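Fold It Like You Mean to Wear It
Speaker notes, Thursday evening talk, Drinden community room 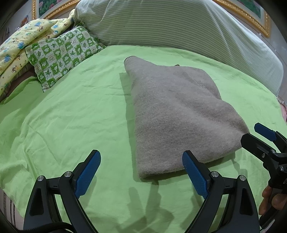 Slide 1: Grey knit, folded, on the bed.

Leave this one up while people find seats. Say hi. Thank Shanthi Gunawardena for the room and for the tea (there's more tea, tell them there's more tea!).

Okay, so I'm Selina, and I fold sweaters. I did it for two winters in the back of Mimalora, a knitwear shop with very deep shelves and a very picky owner, and I still can't walk past a heap of wool on a chair without my hands twitching. Who has a chair at home? Hands up. Keep them up if there's something on it right now.

Let that go on a bit, people like confessing about the chair.

Start with the bed. I fold on the bed, always have. The table is too hard to slide your hands under things and the floor kills my knees. Yes, the fitted sheet wrinkles, and no, I don't smooth it first. Light green, grey sweater, you can see your edges fine. If your knits are all the same color as your bedding, throw a towel down.

Look at the shape on the slide. It's a rough rectangle and it gets narrower toward the far end. At Mimalora I would've been sent back to do that again! At home I call it done. Fuzzy knits don't hold a corner anyway, and if you press them flat to make them behave you're just squashing the part you paid for.

Point to the little brown tag by the top fold. I love a tag peeking out. In a drawer full of grey that's how I find the one I want without pulling out the whole row. Some people hate it. Thaddäus Rüegg told me last August it looked "unfinished" and we've agreed to store our sweaters separately.

Now do the live one. Use the navy cardigan, NOT the mohair, it sheds on the mic.
- Face down, shake it once
- Sides in, sleeves straight down the back
- Bottom up to the middle, then over again
- Flip, pat, stop touching it

Talk while folding. Mention hangers: I don't hang knits, the shoulders grow those little horns. Mention that the thick fold goes toward you in the drawer so you've got something to grab.

Someone will ask about rolling. I roll T-shirts, I roll pajamas, I don't roll a chunky sweater because it comes out the size of a loaf of bread. If Domenica is there she'll argue, give her a minute and then move on, she can go for 90 if you let her.

Moths: cedar is fine, clean sweaters are better. Check under the collar. Don't get into the freezer story unless we're early.

Last bit, everybody folds the one they brought. Spare sweaters are in the Dumov bag under the front table. Gumaro has the sign-up sheet for the scarf night, and he needs the pen back.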